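Wurnuline Community Hall Users' Group
Minutes of the January meeting
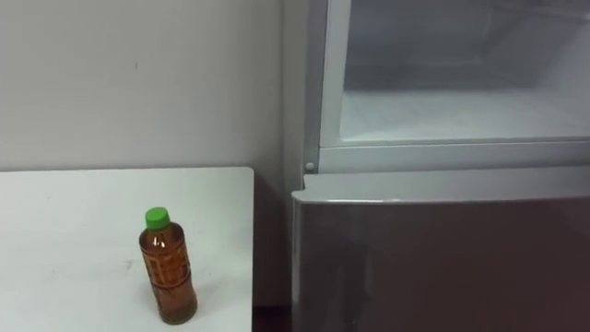

White table and grey two-compartment fridge, upper compartment open.

Meeting opened at 7.05 pm. The chair's report was taken as read. Minutes of the previous meeting were accepted with one correction: the hire of the small room is charged by the half day, not by the hour.

1. Kitchen
Members agreed the kitchen should be left clear after every hire. Food left in the fridge will be thrown out at the end of the month. The new wording will go on the hire form. A request for a second urn was held over until prices are in.

2. Hall floor
Two quotes were received for sanding and sealing the main floor. Granström Flooring quoted for the whole job, including moving the piano. Steditz quoted less but left out the stage steps. The secretary will ask Steditz to price the steps so the two can be compared. The hall would need to close for nine days. The dance group asked that this not fall in the last week of term.

3. Bookings
There were 47 bookings in the last quarter, against 83 in the quarter before. Most of the drop is the holiday break and the playgroup moving to the school. The Uka Road choir would like the hall on a regular evening from 6.30 to 8.30. Agreed, at the community rate, with a review after one term.

4. Money
The working account stands at more than 1,000 dollars after the power bill. The insurance excess has gone up to 800 dollars. It was moved that this amount be kept aside at all times. Carried.

5. Car park
The pothole by the side gate is getting bigger. The council has been written to twice and has replied once, to say the matter has been passed to the roads section. A cone will be put out for evening hires. Members asked whether the gravel left over from the drain work could be used. To be looked at on site before the next meeting.

6. Keys
Three keys are still out from last year's hires. Letters have been sent. If they are not back by the next meeting the side door lock will be changed and the deposits kept.

7. Other business
The tennis club asked to store its nets under the stage over winter. Agreed, provided the fire exit stays clear and the nets are dry when they go in.
The clock above the stage is running slow again. New battery to be bought.

Next meeting in March, same time, in the small room. Closed at 8.20 pm.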